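Planning and Budget for a Second Sorting Station
Project report, Equipment Planning course
Wendelin Baumgartner and Gebhard Thaler
Thursday, December 21, 2023

1. Purpose

Our department has one robot station for small-object sorting. Two lab sections share it, and each section gets fewer hours than the course plan calls for. We were asked to work out what a second station would cost, what has to be bought new, and what can be moved over from storage. The limit given to us was $3,549, without the arm. The arm is already owned and is not part of this budget.

2. How we made the list

We started from the existing station and wrote down every part a student touches or depends on during a normal session. We then sorted the parts into items to buy, items to reuse, and items to leave out. Prices came from written quotes. We asked three suppliers, Trikis, Stulard and Enache. Enache did not quote on the gripper, so it is only compared on the frame and table parts.

We also worked at the station for six sessions to see which items caused delays. Most of the lost time came from finding objects and bins, and very little from the arm itself. This changed our list. We had planned to spend more on the gripper and less on storage.

3. The work area

The table has to carry the rail and still leave room for bins within reach of the arm. The present layout puts the bin close to the gripper, which keeps the moves short but leaves less space for laying out objects.
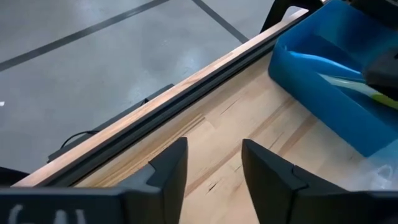

Figure 1. Work area from the wrist camera, gripper open, with the blue bin at upper right.

For the second station we recommend a wood top of the same general type. It can be drilled for new mounts and sanded when it gets marked. A steel top was quoted by Stulard, but it cost more and would need a mat under the objects.

The rail should be black aluminum extrusion with grooves, so that brackets from the first station will fit. We specified one long piece along the far edge. Enache had the lowest price for this and a delivery time of eight working days.

Cables and small devices should have a place off the floor. We added a cable tray and a shelf under the table to the list. Neither was in the first draft.

4. Gripper fingers

The fingers are the part we expect to replace most often. Ours are black plastic with angled faces. We compared buying finished pairs from Trikis with printing them in the school shop. Printing is cheaper per pair, but the shop is fully booked until February. We recommend buying two pairs now and printing spares after that.

5. Bins and objects

Bins should be one solid color and have smooth walls. We budgeted for four bins and a set of 20 test objects. The set should include some hard items and some soft ones, and at least one clear or translucent bag, as these are the hardest for our students' programs to find. Trisola sells a mixed set, but half of it is too large for our gripper. We suggest collecting the objects locally.

6. Recommendation

Order the rail and brackets from Enache and the finger pairs from Trikis. Buy the wood top and bins locally. Reuse the monitor and the power strip from storage. With these choices the total stays under the limit, and what is left should be held for spare fingers and shipping.

The order for the rail should go in first. The table cannot be drilled until the brackets are on hand and their hole spacing has been checked.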